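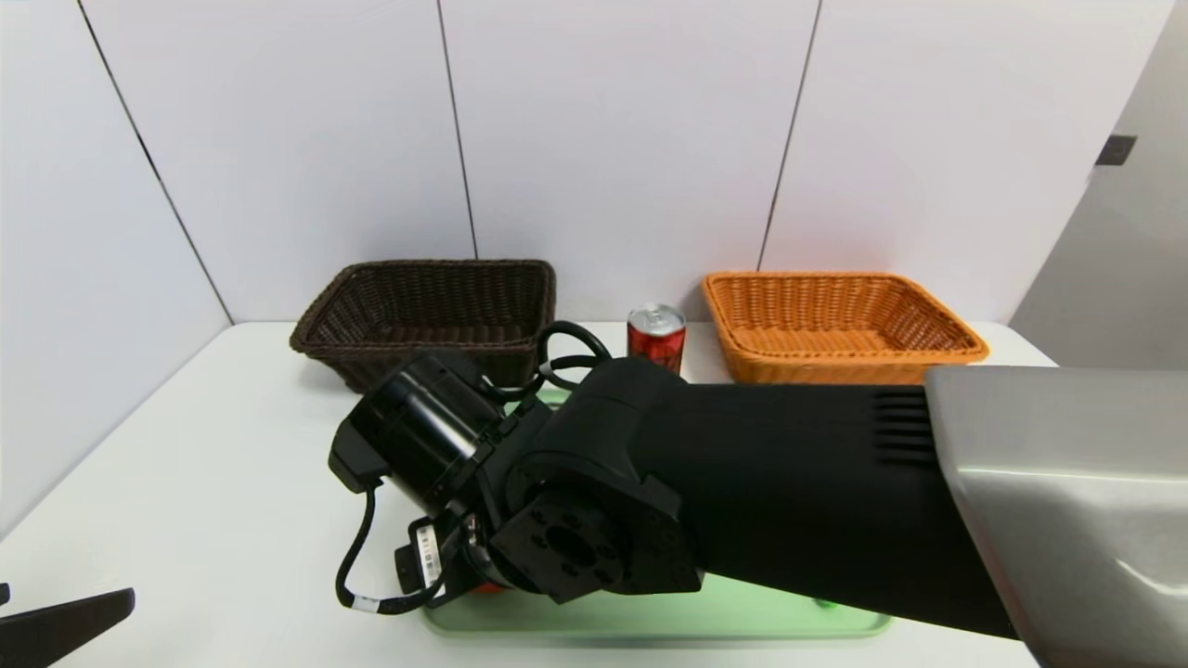
Changes to the pantry and laundry rooms at Brostwood

The shared pantry on the ground floor at Brostwood will close for 3 days from 15th November while the old shelving comes out and new units go in. Please take home anything you have stored there before work starts. Food left on the shelves will be boxed and kept in the office, but there is no room for anything that needs to stay cold.

The new shelves are from Norkero and are deeper than the ones we have now. Each apartment will get one full shelf in place of the current half shelf. Shelf labels will be on the front edge, with the apartment number only. If you would like a lower shelf for any reason, tell the office before the work begins. We can't promise to swap shelves after people have moved their things in.

Several residents asked in June whether they could use their own baskets and bins. Yes. Anything that fits on your shelf without sticking out over the edge is fine. Open baskets work well for packets and fruit. Flour, rice, cereal and pet food must be in something with a tight lid. We had moths in the pantry over the summer, and the pest company traced them to an open bag of birdseed. Please check older bags and boxes before you bring them back. If you see webbing or small grubs, seal the whole thing in a bag and put it in the outside trash, not the kitchen bin.

Glass bottles should go on the bottom shelves or stay in your apartment. The floor is tile and we have swept up enough broken jars this year.

The laundry room stays open throughout, but the hallway between it and the pantry will be narrow while the old shelving is carried out. If you use a cart, go in by the side door. The dryer nearest the window has been repaired by Trolport. It had been stopping early on the heavy setting, and the fault was a worn sensor. If it happens again, write down the time and the setting you used and drop a note at the office. A note that only says "dryer broken" doesn't help the repair people much.

The lost property box in the laundry room is full. Items will be kept for 30 days and then given away. At the moment it holds mostly single socks, two pillowcases, a child's blue raincoat and a good wool scarf.

Recycling at Golestani Street: the hauler has changed what it takes. Cans and plastic bottles still go together in the blue bin, rinsed, with caps on. Cartons now go in with paper and should be flattened. Plastic bags are no longer accepted at all, and a bin with bags in it may be left behind. Last month one of ours was skipped for that reason and we had to wait 14 days for the next pickup. The grocery store by the bus stop has a drop box for clean bags.

Cans and bottles with a deposit can go in the crate by the mail room if you don't want to return them yourself. The money goes toward the courtyard planters. Please empty them first. The crate has been sticky for weeks and it is drawing ants.

The office will close at 9 in the evening as usual during the work. Keys for the bike room can still be picked up there. The next newsletter will have the winter parking rules and the snow shoveling list.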